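Registering a Team for the Cindel Indoor Hockey League

Clubs that wish to enter one or more teams in the indoor season must complete registration through the Drunano portal. Entries sent by letter or e-mail are no longer accepted. The steps below apply to adult teams only; youth entries are handled by the regional office under a separate procedure.

Before you begin

Have the following at hand: your club number, the names and dates of birth of all players, the name of the team captain, and proof of liability insurance valid through the end of the season. Players who are away at college for part of the year may be listed, provided that the club marks them as "limited availability" in the roster.

Step one: Open a club account

Go to the club page and select New Entry. If your club took part last season, the account already exists and the secretary should request a password reset. Accounts opened twice under the same club number will both be locked until the league office has reviewed them.

Step two: Enter the roster

Type each name exactly as it appears on the player's membership card. A team may not be submitted without a goalkeeper. Where a club enters 2 teams, each player must be assigned to one of them, and the stronger team is to be entered first – the order determines the division in which each will start. A player may move up during the season, but may not move back down after appearing in 2 matches for the higher team.

Step three: Name your home court

Matches are played at the Goossens Hall and the Nultus Sports Center. Select a first and second preference. The league office assigns courts after entries have closed, and requests for particular time slots can be entered in the Remarks field. First matches begin at 9:30 a.m. and the final match starts no later than 8 p.m.

Step four: Submit and confirm

Review the summary page, then select Submit. A confirmation message is sent to the secretary and to the captain. The captain must open the link in that message before the entry becomes valid. If the message does not arrive, check the address on the summary page and select Send Again.

Changes after submission

Rosters remain open until the end of November. Guest players may be added at short notice by filing Form G before the team's warm-up begins. A guest who has not been filed counts as an ineligible player, and the match is recorded as a loss.

Withdrawing a team

Withdrawal requests must come from the club secretary and must state the division concerned. Questions on eligibility, withdrawals or court assignments should be addressed to Henk Van Hecke, Competition Office – please include your club number in the subject line.

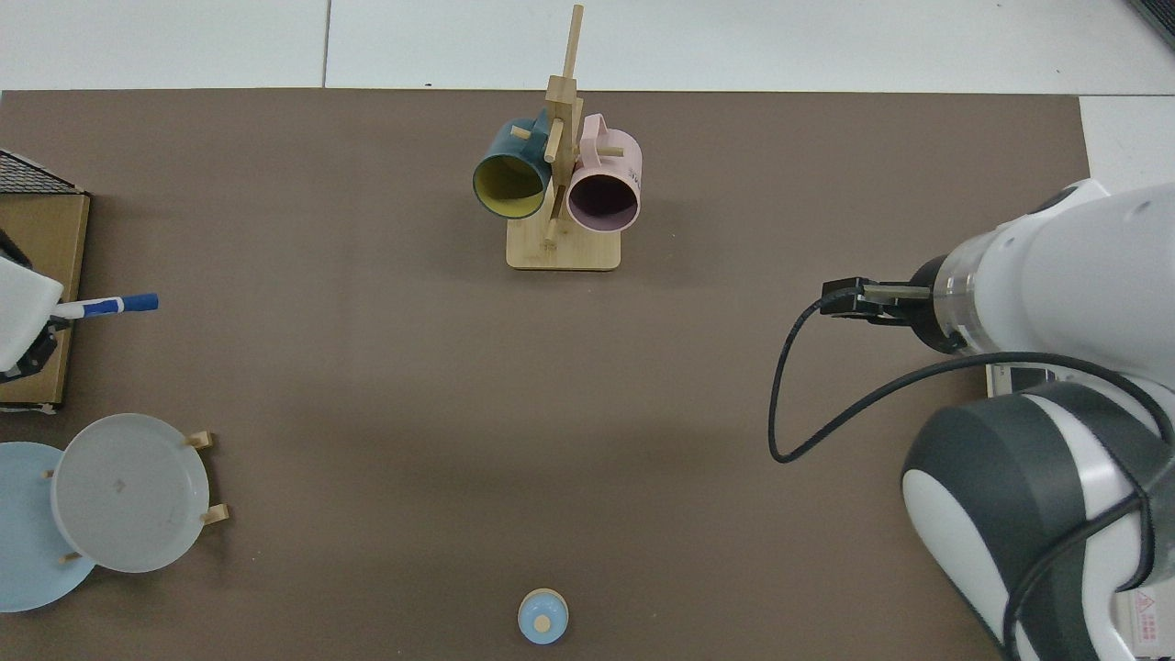
Two mugs on a wooden mug tree.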